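Home Reviews Kitchen Home & Table Crafts About Contact

Search this site Go

The Rastik wipe-clean tablecloth, after a lot of breakfasts

I'll say up front that I'm a sucker for a loud tablecloth. My sister Divina buys plain gray linen and irons it (irons it!), and I buy the ones with teapots on them.

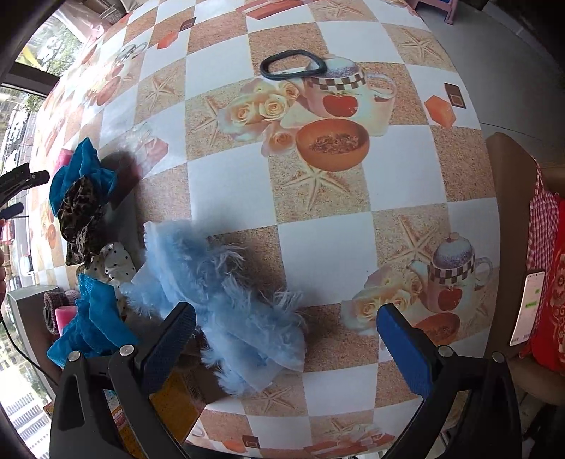 So when my old flowered one finally gave up along the fold lines, I went looking for something wipeable with a bit of life in it, and I ended up with this one from Rastik. It has teapots with red apples on the side, cream roses, bowls of something dried, and then, for reasons known only to whoever drew it, starfish and shells on the sandy squares. A tea party at the beach! I loved it right away. My husband took a little longer.

I paid 40 dollars, which is more than I'd normally spend on a thing whose whole job is to get jam on it. You can find cheaper ones. I had a Georgiev one before the flowered one and it was maybe half the price, but it was so thin that it slid off the table if you leaned on it wrong, and it smelled like a shower curtain until summer. The Rastik smelled too, I won't lie, but I hung it over the porch rail overnight and by the next afternoon I had to put my nose right on it to notice.

Wiping is where it earns its keep. Coffee, egg, grape juice, that orange grease from leftover chili, all of it came up with a damp rag and a drop of dish soap. Turmeric left a faint yellow shadow on one of the white squares, and that took three goes with baking soda before I quit seeing it. Ballpoint pen I have not beaten. There's a little blue squiggle near my chair that I now think of as part of the pattern.

I also do all my craft stuff at this table, feathers and glue and bits of everything, and I was curious how it would hold up to that. Pretty well! White glue peels off in one piece once it's dry (very satisfying, I may have done it on purpose a couple of times). Fluff is a different matter. The surface is glossy and it gets a bit of static going in winter, so anything feathery clings and you end up chasing it with a wet paper towel. Hot glue I keep on a baking tray. I wouldn't test it.

Now the complaints. The fold creases took forever to drop out. The leaflet says they'll relax in a day or so, and mine were still there two weeks later. I ended up turning the cloth face down and going over it with a hair dryer on low, smoothing with my other hand, and that did it. Also, the busy print eats small things. I've lost screws, a needle, an earring back and half a puzzle's worth of edge pieces on it while looking straight at them. If you do fiddly repairs at the kitchen table, put a plain tray down first.

The edges aren't hemmed, just cut, and mine had one slightly wavy side. I trimmed it with good scissors and you'd never know. Because it doesn't fray you can cut it down to fit, and I used the leftover strip to line the drawer under the toaster, so now my drawer has roses in it.

It's been on the table since March and the shine is still there, apart from one dull patch where the laptop lives. Four stars from me. I'd buy it again, though I'd ask the store if they could send it rolled up on a tube. Divina came over last week, looked at it for a good long while, and asked if it came in gray.

Contact | Privacy | © Divina and Sis Home Reviews | Back to top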